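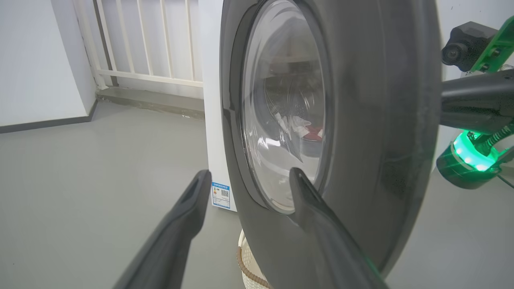

Re: Musty smell in the towels

Date: 20 September 2022
From: Floor Verstraete
To: Duken home list

Subbarao Warrier wrote:
> Hi all, our towels smell fine off the line and then go sour the
> minute anyone uses them. I've switched detergent 3 times since
> August and I add more softener every time. Hot wash doesn't seem
> to help much. Do I just need new towels? The Matsuda ones were
> not cheap!
> Subbarao

Hi Subbarao,

Please don't throw them out yet! We had the exact same thing last year and I was this close to buying a whole new set (I had the cart filled and everything). For us it was the softener. It leaves a coating on the loops, the towel stops soaking up water properly, and whatever is in there stays damp for ages. So I'd stop that completely, even though I know it feels wrong when they come out a bit scratchy.

What I did was wash them twice in a row, hot, with half the detergent I used to use and nothing in the softener drawer. Then one more time with a cup of plain white vinegar in the rinse – not together with bleach, ever, please. The second wash was the one where I noticed a difference. The water was still foamy with no soap added, which was kind of gross to see.

Other thing is the rubber seal on the door. Pull the fold back and wipe inside it, all the way down to the bottom where the gunk sits. I found a hair tie and 14 cents. I leave the door open between loads now and pull the drawer out a bit too, and the laundry room smells so much better.

Drying matters as well. We hang ours on the Werkudon rack, one towel per two bars, and in winter I put the fan on them. Folding them double over a hook in the bathroom was asking for trouble, and I did it for years.

If they still smell after all that, try the Binonum soak someone here wrote up in the spring. I never got that far, so I can't say if it's any good. Does anyone still have that message?

Floor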